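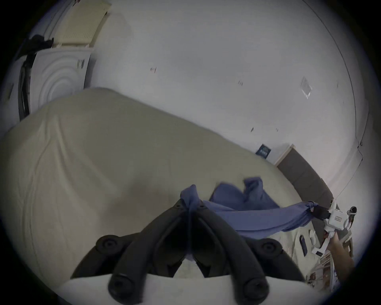
Hesell Spray Top review: four months in a dinghy park

I bought the Hesell in October when my old Primari top finally gave up at the neck seal, and I've now worn it for most of the frostbite series at Lisitz plus a few very soggy coaching sessions, so I reckon I can say something useful about it!

First thing, the fit. I'm tall and a bit narrow, and the medium is roomy across the shoulders without flapping about when you're hiking. I can get a thick fleece and a hiking vest underneath and still sheet in properly. Amr Ghoneim, who crews for me, is a good bit shorter and found the arms far too long (he rolls the cuffs, which rather defeats the point of having them).

The neck is the best bit. It's a soft neoprene collar with a wide tab, and you can do it up with cold hands, gloves on, while somebody is shouting about the five minute signal. It does let a trickle in if you take a wave square in the face, but so has every spray top I've ever owned. If you capsize a lot, buy a drysuit.

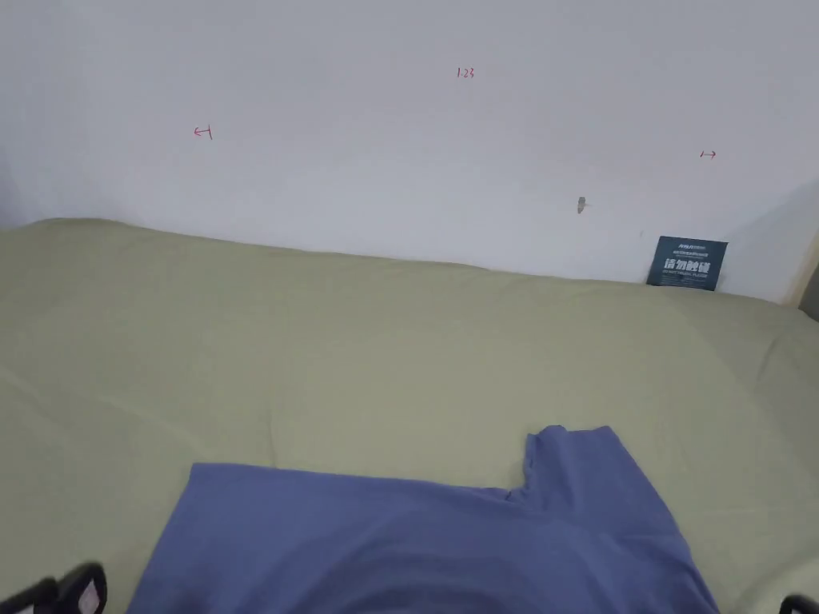
Spare room, sage green sheet on.

Wrist seals next. These are only fair. They grip nicely to start with, but after three hard weekends the left one had gone a bit slack and I was tipping water out of my elbow after every beat. Hamdy, the shop I got it from, swapped it without a fuss, and the replacement has held up well so far. Still, at this price I shouldn't have needed one.

Waist adjustment is a simple drawcord and it works. The pocket is tiny: one energy bar or a shackle key, take your pick. I'd love a proper loop inside for the key, as I've already lost one off the slipway.

Washing is easy enough. Rinse in fresh water, hang it inside out, keep it off the radiator. Mine gets salty round the collar and goes stiff if I forget, then softens again after a soak.
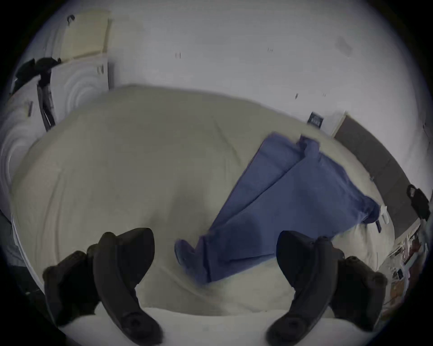 Blue one folded lengthwise on the bed.

Would I buy it again? Yes, probably, though I'd try the wrists on in the shop and give them a good tug first. For club racing and the odd open meeting it's warm, light and easy to move in. Four out of five from me, and it would have been more with better cuffs and a bigger pocket.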